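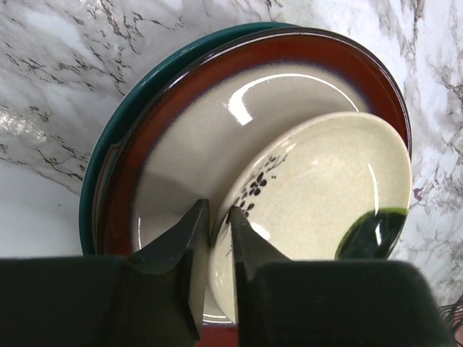
Ticket: Crackle-glaze bowls, rocking and rim marks
Opened by: Adalberto Camargo
Assigned to: Illia Prokopenko
Opened: November 1, 2025
Status: Pending customer

Problem as reported
Set of 6 small ivory bowls, Wornetti line, stored stacked with the plates. Bowls will not sit flat in the well of the red-brown dinner plate. They lean to one side and leave gray marks on the cream glaze. Customer also asks if the fine lines in the bowls are cracks.

Entry 1 – Prokopenko
Fine lines are crazing in the glaze, part of the finish. Asked customer to fill one bowl with water and stand it on a dry paper towel for 15 minutes. Paper stayed dry. No leak.

Entry 2 – Prokopenko
Asked for foot ring check on a bare counter, no plate underneath. Result: 3 bowls rock, the others are stable. Customer ran a fingertip around the foot of each rocking bowl and found a raised bump of glaze.

Entry 3 – Camargo
Marks on the plate came off with a paste of baking soda and water. No scratch felt with a fingernail. One mark near the edge of the well took two passes.

Entry 4 – Prokopenko
Cause: glaze drips left on the foot at the factory. Marks are surface residue – plate glaze is intact. Do not sand the foot at home.

Action
Replacement bowls requested from the Morer warehouse. Until they arrive, keep the rocking bowls out of the stack and put a felt pad between each remaining bowl and plate. Teal plates not affected.

Waiting on: photo of the stamp under one rocking bowl, needed for the batch number.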